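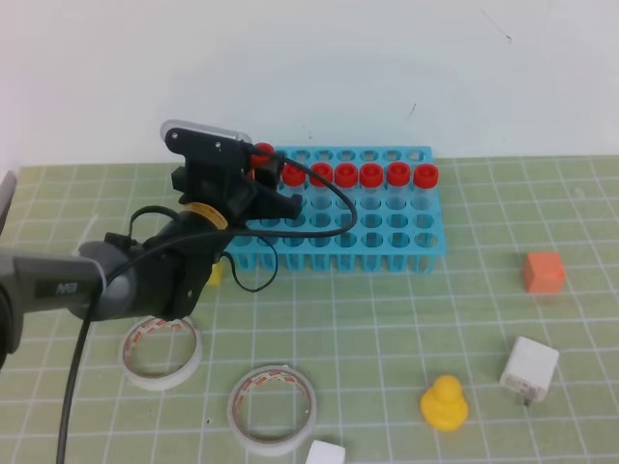 Odik at its bench in the Ornidberg workshop, with the practice rack to the right of the gripper.

Members of Ornidberg Workshop Finish a Robot Arm Bench, Mostly

TUHUMURY, August – The Ornidberg shared workshop will show its first robot project to the public this month. The project is called Odik. It is an arm, a wrist camera and a table, and its job is to lift capped test tubes out of a rack and put them back where they belong. A person can do this without training. Odik took 157 evenings.

The tubes are meant for the Tuhumury seed swap, which stores small batches of vegetable seed in them and has been looking for a way to sort the collection without asking the same two people every spring. All practice so far has been done with spare tubes. The swap has politely asked that it stay that way until the drop rate improves.

"We told them it would be ready for the tomatoes," said Khairul Lubis, who started the project. "We did not say which tomatoes."

The arm was bought used by six members, who split the cost and then disagreed for most of a winter about where to put it. The rest of the work was done in the workshop after hours: fitting the camera at the wrist, sorting out the cable, writing the software that finds a cap and decides how to approach it, and setting up a green work surface with a white grid so that everyone could argue about positions using the same squares.

The cable deserves a mention. It has been rerouted eight times. The present route leaves enough slack for the wrist to turn and is considered final by everyone except Despina Ghiță, who did the other seven and has an idea.

Tubes are only part of the training. Odik is also given cubes, rolls of tape, a power adapter and a yellow rubber duck. The cubes are easy. Tape is harder, as the gripper has to choose between the outside of the roll and the hole in the middle, and early versions of the software liked to aim for neither. The duck has a round head, a beak and no flat sides worth grabbing, and it has done more to improve the grip code than any of the books on the workshop shelf.

"I wanted to take the duck out of the test set," said Aiman Jugah, who writes most of the grip code. "I was outvoted. Then I fixed the bug it had found, so now I can't complain about it."

The wrist camera came late in the build. Until then the software relied on a view from outside the arm, which was fine for finding the rack and poor for anything the gripper happened to be blocking. With the second view, the arm can check a cap up close before it closes its fingers. It also gave members a way to watch a run from the arm's side of things, and several of them have since become kinder about its mistakes. 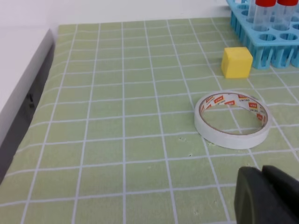
From the wrist: gripper fingers in the corner, a roll of tape and a yellow cube on the grid, and red caps in the rack beyond.

Part of the software began as a small labeling tool called Drotent, written by Syahrul Sutanto for a bird feeder project that never got as far as birds. Drotent lets a member draw a box over an object in a saved picture and give it a name. The names have been cleaned up for the public version. "Cube" is now spelled one way.

Odik still has limits. It moves slowly on purpose. It does not read labels, so a person has to tell it which slot holds which variety. It has trouble when two tubes stand close together and one leans, and it cannot put a cap back on. A fix for leaning tubes is under way. Caps are down for next year, in pencil.

The public showing will be held at the Ornidberg workshop and starts at 8 p.m. Visitors may choose an object from the practice box and ask Odik to pick it up. They may also bring one from home, provided it is dry, unbreakable and smaller than a fist. Eggs have been suggested and declined. Admission is free, and the coffee is priced accordingly.

Plans for the work surface, the parts list and the Drotent code will be available to take home on the night. The parts list includes the things that were bought by mistake, marked as such, at the request of members who bought them.

About the workshop
Ornidberg is a member-run shared workshop in Tuhumury with benches for wood, metal, sewing and electronics. New members are welcome and will be shown the dust extractor first.

Press contact
Intan Wibisono, Ornidberg Workshop, Tuhumury. Interviews with the builders can be arranged for most evenings. Please call before dinner or after the soldering irons are off.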